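常见问题：在家或在店里录制示范动作

更新于2025年11月3日

这一页是写给愿意帮我们录示范的朋友的。有人是从Jalbridge的工作坊过来的，有人是在Randlow的社区中心看到了招募单，还有人只是陪家里人来，结果自己也上了手（这样的人还真不少，我们特别高兴！）。下面的问题都是大家在邮件和电话里问过的，回答写得有点长，请多包涵，您挑自己关心的看就好。

我完全不懂编程，能参加吗？

能，而且非常欢迎。我们需要的是您平时做家务、理货、收拾台面的那双手，写程序的事由Brimico这边的同事来做。您拿着手持夹爪，照平常的习惯把一件事做完，夹爪上的相机会把过程记下来，之后拿去训练机器人。第一次来的朋友，通常练上一小会儿就顺手了。

手持夹爪和遥控操作有什么区别？我该选哪个？

手持夹爪是您直接握在手里的，走到哪儿录到哪儿，厨房、客厅、仓库都行。遥控操作要到Domínguez街的工作室来，您坐在主手前面，动一动主手，对面的机械臂就跟着动。遥控的好处是录到的就是机械臂自己的动作，坏处是慢，手上也感觉不到力，头一回坐下来的人多半会觉得别扭。如果您住得远，或者只有晚上有空，选手持的就很好。两种都想试试也可以，登记的时候跟Dagný Vigfúsdóttir说一声，她来排时间。

一次要录多少？

一个任务我们希望每位朋友录满80段，可以分几天完成，中间想喝茶就喝茶。整个项目的目标是每个任务1,000段，所以您少录几段也不会耽误大局，千万别为了凑数赶着做。手累了以后的动作会变得又急又硬，机器人学到的也就是又急又硬的动作。

动作要多快？

比平时慢一点点就可以。有位参加者Ulises Painemal以前在餐馆干活，手快得不得了，头一批录像里好多画面都糊了，后来他自己想了个办法，边做边小声哼歌，速度一下子就稳了。您也可以试试，声音我们是不录的，唱成什么样都没关系！

做错了怎么办？东西掉了要不要删？

不用删。夹歪了、滑掉了、重新再夹一次，这些都请继续录下去，直到任务做完为止。机器人将来也会失手，它得见过人是怎么补救的。只有两种情况请您作废重来：一是中途被人叫走，放下了夹爪；二是手或者袖子一直挡着镜头。作废的办法是长按侧面的按钮，听到2声提示音就行了。

左撇子可以吗？

当然可以，我们还缺左手的示范呢。登记表上有一栏请您勾一下，整理数据的Thaddäus Hubmann会分开归类。录的过程中请不要换手，同一段里从头到尾用同一只手。

家里的背景乱，会不会影响？

不会的，太整齐了反倒不像过日子的地方。不过请把写着姓名、地址、电话的东西收起来，家人的照片也请翻过去或者挪开。小朋友和猫要是突然闯进来，那一段就麻烦您重录。

为什么开始之前要把夹爪张开？

每一段的开头，我们都希望夹爪是张开的，停一停，再去靠近物品。这样程序能找到清楚的起点，不会把上一段的尾巴接到这一段的头上。停顿不用很久，心里默数一下就够。结束的时候也一样，松开，抬起来，停一停，再按按钮。如果您忘了停顿，那一段多半还能用，只是Thaddäus要用手工去剪，他脾气很好，但我们还是替他求个情。
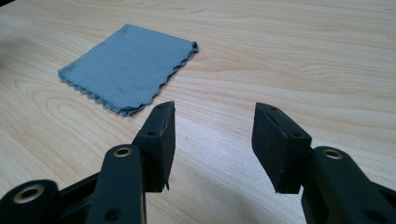
布类是大家问得最多的一类，也是我们自己觉得最难教的一类。杯子、盒子总有个固定的形状，布却每次放下去都不一样，抓的位置差一点，提起来的样子就完全变了。我们的建议是先看，再动手：找一找哪条边离桌面高一些，从那里下手会省力得多。像这块灰蓝色的超细纤维布，右侧的波浪边微微翘起、卷着一点，就可以从这一侧试着夹；要是整块布都贴得平平的，就挑一个角，让两片夹垫分在角的两边，轻轻贴着桌面合拢。布也不必每次都摆得方方正正，斜着放、转个方向放都好，一段换一个样子，机器人才不会只认得一种摆法。夹住以后先提起一点点，停一下，再去折或者擦。

夹垫起毛或者破了一点，还能继续录吗？

边缘有点毛糙、掉了小小一块，只要还夹得稳，就可以接着录。要是开始打滑，或者夹垫在支架上晃动，请先停下来，写信给Nicanor Valdovinos，他会寄一副新的给您。请不要自己用胶水粘，胶干了以后表面会变硬，手感就全变了。

录完的东西怎么交？有没有报酬？

把夹爪放回底座，连上网络，它会自己上传，灯变绿就是传完了。每完成100段，我们会寄一张购物卡，寄到您登记的地址；搬过家的朋友请记得告诉我们一声。工作坊的交通费另外报销，票据拍照发来就行。

下一次面对面的练习是什么时候？

二月在Randlow还有一场，由Cristóbal Figueroa带着大家练，主题是叠毛巾和擦桌子。名额满了也可以先留个名字，常有人临时来不了。还有别的问题，请直接回复您收到的登记邮件，我们会一封一封地看，回得慢的时候，请再催我们一下。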